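Last updated: June

Our trip to the Stenville workshop open day

I've been meaning to write this up for weeks, so before it all goes out of my head, this is how we got on at Stenville! Seven of us went in Tyson Pelletier's van (plus two boxes of sandwiches and a very large flask) and we were through the gates by half past nine.

Stenville is the school robotics club over in Podell, and they open up their build room once a year to other teams. Debora Marchetti runs it and she gave us the tour herself. They've got 30 students this season, which made our lot go a bit quiet, but everyone was lovely and we were handed safety glasses and a badge before we'd got our coats off.

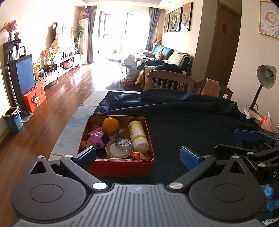 The gripper, with its ribbed grey housing and black arms.

The bit I liked best was the practice field. They built it from old exhibition flooring for £700 and it folds away into 5 sections – we've been marking ours out with tape in the dinner hall and I was properly jealous. Selorm Annan, their drive coach, let our two drivers have a go against his, and we lost, then lost again, then drew one (I'm counting that as a win).

After lunch Borislav Tomić did a talk on keeping an engineering notebook. I expected to nod off, but I came away with two pages of scribbles. He wants every entry written up before anyone goes home, even on a day when all you did was sort screws.

Blagoje has asked them back to ours in the autumn, so we'd better get that cupboard cleared. Parents who still owe van money, please see Tyson.

Contact the club secretary | © Chornovol Robotics Club | Back to top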